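# About Cellow

Cellow is a small cello and strings school in Delldale. Started by Tiziana Bianchini in her lounge room with two students and a borrowed half-size. We've got 40 students now, aged five to whenever. Still small. Like it that way.

## Who's who

**Tiziana Bianchini** - cello, runs the place, answers the phone if she's not teaching. Leave a message otherwise.

**Steinar Bundgaard** - double bass and theory. Also does our minor repairs (pegs, bridges, soundposts). Anything major he'll send you on to a proper luthier.

**Cinzia Zuccaro** - violin and viola, beginners mostly. Takes the Saturday-style group, which isn't on a Saturday any more, sorry, name just stuck.

**Ettore Palumbo** - accompanist. Book him early for exams, he fills up fast.

## Lessons

Half hour or full hour, one on one. Terms follow the school calendar. Adult beginners very welcome, no you are not too old, our oldest starter was 56 and she's now playing in the Cirillo Ensemble with everybody else.

Hire instruments: we keep 12 cellos in different sizes plus a rack of violins. Hire includes a bow, a case and rosin. Strings are on you unless they snap in the first month.

We don't push exams. Some kids love them and some go off playing altogether, so talk to your teacher about it. If you do want to sit one, tell us by the start of term, not halfway thru.

## Cirillo Ensemble

Our own group, named after Tiziana's grandfather. Plays two concerts a year, the big one in December at the Nolora hall. Anyone past their first year can join. Bring a pencil. Bring a music stand with your name on it, they all look the same. 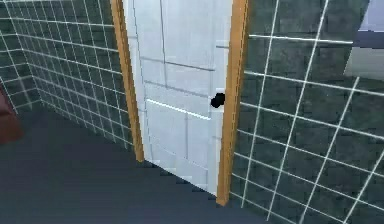
Practice at home is the thing parents ask us about most. Short and often beats one long slog the night before a lesson. Ten minutes is fine for little ones. Pick a spot and leave the stand up. A room with a plain white door you can pull shut is plenty, though a tiled room will sound louder and ringier than you'd expect, so try a rug or some towels before you blame the cello. Keep the instument away from heaters and never in the car in summer.

## Getting in touch

Ring or drop in after school hours. Trial lesson is free. Waiting list for violin at the moment, cello and bass have spots. New term enrolments close when we're full.

Page updated 2018-12-20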